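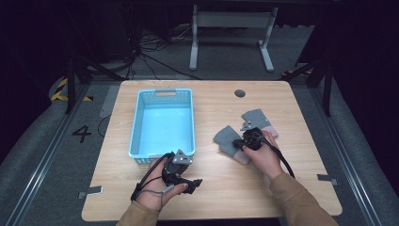

By Raghavendra Arumugam, in May

Blog > Composing > Choral

The revised parts for the Merkness setting went out on Friday. It is a nine-minute piece for SATB choir and organ, and the old engraving had 402 bars with numbers that did not match between the vocal score and the organ part. The singers worked around this with pencil. I have now renumbered everything from the first sung bar, with the organ introduction folded in.

The other change is in the second verse. The altos had a held B flat against a tenor A, marked piano, and two choirs told me they could not tune it. I moved the tenors down to F for the first two beats and let the A arrive on the third. The clash is still there - it is just shorter, and the altos are settled before it comes. 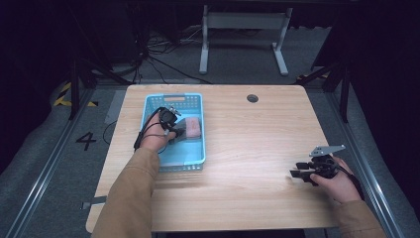
Tempo is the remaining problem. The score says 66 to the quarter note. The Itemham choir took it at 58 in a large stone church and it held together well, so I have added "or slower, according to the building" under the marking. I would not go below 54. The last phrase has to be sung in one breath.

Page turns in the organ part now fall on rests, except the one before the final hymn tune, where the player needs a page turner or a photocopy. Anyone holding the old parts can write to me for a replacement set. Please don't mix the two - the rehearsal letters have moved as well.

Recent posts
Emia: notes on a short song cycle
Binding scores at home
Tseng carols, second printing
Writing for a choir with three tenors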